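Daltska opens orders for the Zumero hand-held gripper

July 6, 2021

Daltska has started taking orders for the Zumero, a two-jaw gripper that is carried in the hand and records each grasp through its own camera. It is sold to teams who want to teach robots household jobs and would sooner collect their examples in real homes than in a lab. The kit costs 327 euros and comes with a charging lead, a carry case and two spare pairs of fingertips.

We had a set on loan for six weeks. Şengül Ateş used it mostly for laundry work: picking up socks from a bed, pairing them, and putting them in a drawer. Setting up took her over an hour the first time, most of it spent on the calibration sheet. After that she could start a session in a few minutes.

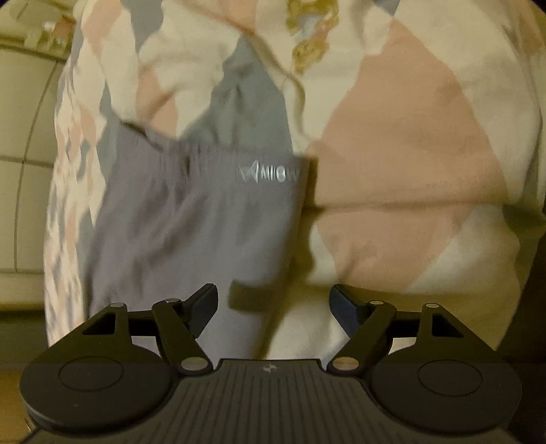 Soft items are the harder test for any gripper of this type. Thin knitwear was fine if she came in low and closed the jaws slowly. Bedding was more trouble, and she often took hold of the cover along with whatever was on top of it. The grip gets tiring on long sessions, and a wrist strap would help.

Recordings are exported through Wendeo, the desktop program supplied with the kit. Umut Sarıgül found it easy to trim and label clips, but the export stalled twice on long files. Daltska says a fix is planned for December.

A smaller version, the Matei, is due next year. Readers who want to borrow our set should write to the newsletter desk with their preferred dates. Loans are for 6 days, and you pay return postage.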